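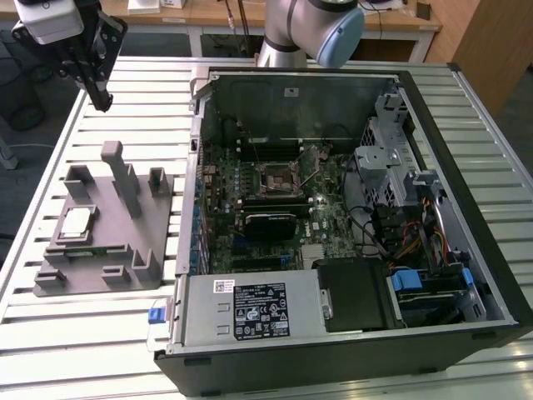

*Fig. 4 – Tower on its side, socket open, retention lever raised.*

## 4. Fitting the processor

This section applies to the Presora tower with a lever-type socket. Complete Section 3 (removing the side panel) before you start. Allow 29 minutes for the full procedure, including the checks in 4.3.

**CAUTION:** Switch off at the wall and unplug the power cord before working inside the case. Do not open the power supply unit. It contains no serviceable parts.

### 4.1 Preparing the work surface

1. Clear an area large enough for the case to lie flat, with 300 mm free on the side nearest you.
2. Lay the case down with the open side facing up. On a slatted table, check that all four corners are supported.
3. Move drive and power cables away from the socket. Do not unplug them unless they are too short to move.
4. Put on the wrist strap and clip it to bare metal on the case.

The edge of the work surface may be used as a straight reference when squaring up the case. Use a flat section of metal and keep clear of any grooves, as a case edge that drops into a groove will sit out of line.

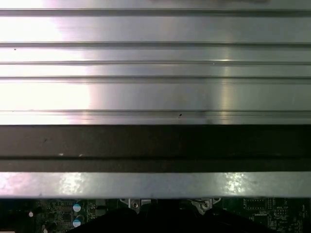 Wipe the surface with a dry, lint-free cloth before setting down any part. Light scratches and smudges do not matter, but grit will mark the processor lid. If glare makes the socket hard to see, turn the lamp or the case – do not lean over the board to shade it.

### 4.2 Seating the processor

1. Confirm that the lever is fully raised and the retention frame is open.
2. Inspect the pins under a good light. If any are bent, stop and contact Amrani Service.
3. Hold the processor by its edges. Line up the corner mark with the matching mark on the socket.
4. Lower it straight down. Do not slide or press it.
5. Close the frame and push the lever down until it catches under its hook. Firm resistance is normal.

**Note:** The graphics card can stay in its slot for this job. Remove it only if your hand cannot reach the lever.

### 4.3 Checks before closing

- The processor sits level in the frame.
- The memory modules, if fitted, are latched at both ends.
- No cable crosses the socket or the cooler mounting holes.
- The drive bay latches are closed.

Apply 2 small drops of Gumatari thermal compound, then go to Section 5 to fit the cooler.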